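30/12/2020
By Marin Nikolaidis
Watches / Straps & Winders
8 comments – 50 shares

Flivard single watch winder, model Zidmont. In stock, ships from Plendport.

Winder for one automatic watch. Self-winding only – quartz doesn't need it, hand-wound doesn't need it. If you have to turn the crown every morning to make it go, save your money.

Case is walnut veneer over MDF, satin finish, clear acrylic lid. Hinge is metal. Old version had a plastic hinge and we got a lot of them back, so that's fixed. Inside is black microfiber, glued down flat. Cushion is soft foam, squeezes in from both sides. Fits most bracelets. Small wrists, ask for the small cushion when you order, no extra charge, just put it in the notes box.

Motor is Japanese made, belt drive. Quiet. I keep one on the shelf next to the bed and don't hear it. My wife says she does. With the lid closed it's fine for both of us.

Turns per day – four settings. Lowest is 650, then 750, 850, 1000. Clockwise, counter clockwise or both. Check what your movement wants before you pick. Most of the common Swiss and Japanese calibers are happy on 750 both ways. Some wind in one direction only, and if the winder is going the wrong way the watch will just stop and you'll be writing to us that its broken. It isn't. Flip the direction switch and give it a day.

Start with a wound watch. Twenty or thirty turns of the crown, set the time, then put it on the cushion. The winder keeps a watch going, it's not for starting a dead one.
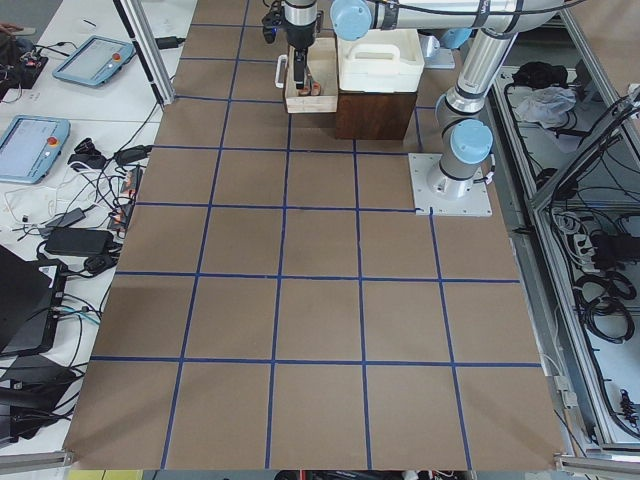

Power is AC adapter, included, or two C batteries, not included. Batteries last a few weeks on the low setting, less on the high one. Don't leave flat ones in there, they leak. For a safe, use batteries or run the cord through if your safe has the hole for it. The cord is 5 feet. Longer one is on the accessories page.

Size 6 x 6 x 7 inches. Weighs a little under three pounds. Rubber feet. Takes cases up to 52 mm across, and thick divers are OK, but a really tall crystal might rub the lid. Measure first. With the lid open it'll turn anything.

Stacking – yes, two high. Not three. The feet sit in the groove on the lid frame.

Magnetism question comes up every week. Motor is shielded. We put a cheap compass on the cushion and the needle stays put. Still, keep your watch off the speaker, off the tablet cover, off the purse with the magnet clasp. Those do more harm than any winder.

Colors: walnut, black, and a dark red we have 84 of and won't get again. Red is the same price. White is discontinued, please stop asking Spyros.

Service. Two years on the motor, one year on everything else. Send it back to Plendport with the order number on the outside of the box. On the outside. Zoltán Katona does the repairs and he turns them around in a week normaly, longer over the holidays. Belts are a spare part, you can change one yourself with a small Phillips. Four screws on the back, old belt off, new belt on, don't overtighten.

We've sold almost 4000 of the Zidmont since the first batch. Next shipment lands in March. Walnut usually goes first so if you want walnut don't wait.

Not included: watch. Had to put that in. Also no C batteries, see above.

What comes in the box
Winder, adapter, one standard cushion, cleaning cloth, printed sheet with the settings. Sheet has a mistake on the back, the 850 and the 1000 are swapped. The labels on the winder itself are right, go by those.

Also from Flivard: the Yap travel roll, three watches, pebbled leather, snap closure. Goes nicely with the black one. Add both to the cart and shipping is combined, you'll see it at checkout.

Wholesale and store orders, write to Javiera Zapata thru the contact form. Minimum is one carton. Everybody else, regular cart is fine.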